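**Ķēniņš two-finger gripper, hand-held pair. 3 out of 5**

Quick one, typing on my break. Had the pair 19 days. Question from Žydrūnas was simple: can a machine tidy a desk yet? No. Not mine anyway.

Good – pads grip boxy stuff fine. Light enough.
Bad – cables. Thin wires slide right thru the gap, every time. My wrist hurt by lunch.

Towels in July went better, Priit still brags about it. Desks are harder. Monitors, cords, adapters, all in the way of eachother.

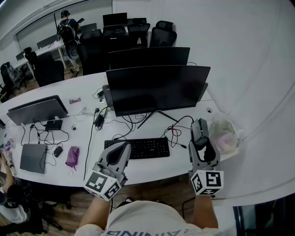
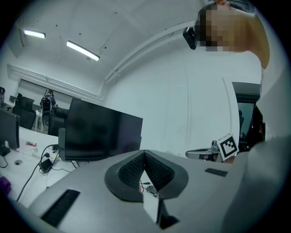 ## Would I buy again

Maybe at 37 bucks less. Orness pair next, if they ever ship.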